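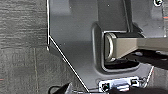 Gray vinyl plank floor: gap keeps opening at one seam, and now I have opinions about underlayment

Posted in Flooring & Walls, 2022-07-10
Viewed 1105 times

We moved into this house in May and inherited a click-together vinyl plank floor in the laundry and utility room. Charcoal gray, a bit of grain printed on it, perfectly inoffensive. The previous owners left half a box in the closet, and the label says Vikley, so I assume that's what's down.

One end joint keeps opening up. I tap it shut, feel smug for a week or so, and then it's back to a gap I can fit a credit card into. It's always the same joint. The ones on both sides of it have never moved. The room is 21 feet long and the planks run the long way, with no transition strip anywhere, not even at the hall door, where they just keep going into the hall as though the door were a suggestion.

Things I have tried so far:

Tapping it closed with a block and a rubber mallet. Lasts a week.

One of those suction cup handles from the hardware store, $40, which pulled the plank over beautifully and then let go and sent me into the dryer.

Clear nail polish in the joint, on the advice of a relative. It made the gap shiny.

The floor feels slightly bouncy near the bad joint. Slightly. I don't know if that's normal with a floating floor, and I have now walked on it so many times on purpose that I can't tell anymore. There's a thin foam underneath, which I could see when I pulled the baseboard at the end wall. While I had the baseboard off I also noticed the planks are jammed right up against the wall at that end, tight as a drum. At the opposite end there's a gap under the trim I could lose a pencil in.

Do I have to pull up the whole floor? Can I glue this one joint? And does the bounce matter, or am I imagining a bounce?

- utilityroomblues

3 answers

tackstrip_and_tears
(marked helpful)

You've found most of it yourself with the baseboard off. A floating floor wants to be one big loose raft. Yours is pinned at one end, so when the room warms up and the planks grow, they can only grow in one direction, and when it cools they pull apart at whichever joint is weakest. You close it, the weather opens it. You and the weather can do this for years.

You probably don't need to pull the whole floor. Here's what I'd do:

Take off the baseboard at both ends. Mark a line 1/4 inch out from the wall at the tight end and trim the planks back to it. An oscillating tool with a wood blade does it in place. Put a scrap of cardboard against the drywall first unless you like patching drywall.

Now check the side walls and the door casing. If somebody butted the planks against the casing instead of undercutting it, that pins the floor just as well as a wall does. Same goes for anything screwed down through the floor, or any very heavy cabinet sitting on it. In a laundry room I'd look hard at the cabinets.

Once the floor can move, close the joint. Skip the suction cup. Stick a block of wood to the plank with good double-sided tape, hit the block sideways with the mallet, and the tape comes off afterward with a little mineral spirits. Work from the wide-gap end toward the problem so you aren't just moving the gap one plank over. You'll be moving it one plank over at first anyway. Keep going until it ends up under the trim with the others.

Then cut the floor at the hall door and put in a T-molding. I know, everyone hates the T-molding. Look up the maximum run in the install sheet for your plank, because it varies a lot and I'm not going to guess at yours.

On the bounce: put a straightedge across it, 6 feet if you have one. If you see a dip bigger than 3/16 inch under it, the subfloor is low there, and every step flexes the joint until the little locking lip gives up. If that lip is already broken, no amount of mallet will hold it, and you'll be swapping that plank out of your half box. Do save the half box. People throw those out and then write to us.

plankton

Just glue it. I used Pruitt seam glue on mine 2 years ago and it's fine. Took ten minutes. People on here love to take a house apart.

utilityroomblues replied:
Was yours tight at the wall too?

plankton replied:
Never looked. It's behind the couch.

gritcoat

Agree with the long answer, mostly. Gluing one joint in a floor that's still pinned just sends the gap next door, and then you own two problems and a sticky tube. After it's freed up, a dab of seam glue on a worn joint is reasonable, so plankton isn't entirely wrong, only early.

What I'd add is about the foam. If it's the thick squishy kind, or if the plank came with a pad on the back and somebody added a second layer underneath for comfort, that will give you bounce in a dead flat room. I did this to my own kitchen. I bought Sarkar cork-and-foam because the roll felt nice in the store, laid it under planks that already had a pad, and for the next year it was like cooking on a gym mat. Nearly every short joint by the stove opened. Flip over one of your spare planks and see if there's a pad on it. If there is, and there's foam on the slab too, you have your bounce.

Bad news is that you can't fix that one from the top. Good news is that it's a utility room, and a utility room forgives a lot.

Also, before you cut anything at the hall door, buy the T-molding. The Tomix one I wanted was out of stock in gray for weeks, and I had a raw slot across a doorway that ate every sock in the house.

utilityroomblues replied:
Straightedge says 1/8, so inside the limit. Spare plank has a pad. There is foam under it. I'm going to go sit down for a bit, and then I'm going to buy an oscillating tool and do the ends, and leave the foam for a braver person.

tackstrip_and_tears replied:
Reasonable. Do the ends first and give it a season before you decide anything about the foam. And vacuum the locking edges before you close the joint, a single grain of cat litter will hold one open.

utilityroomblues replied:
How did you know about the cat litter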